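Sock and glove drive at the Steinbach branch

Our winter drive opens Thursday at the Steinbach branch and runs through the end of the month. Last year we passed on 43 bags of warm things to families in town, and socks went first - they always do. New or clean used pairs are fine, in any size. Please pin or tie pairs together before you drop them off. The bin is by the side door, open until 4 p.m. Fitriani Pangaribuan is taking names for the sorting shifts, which last three hours.

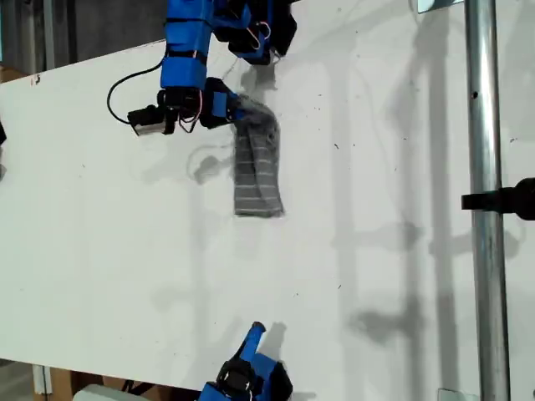
Parking changes

The Trustport lot will be closed for paving in August. Please use the street spaces.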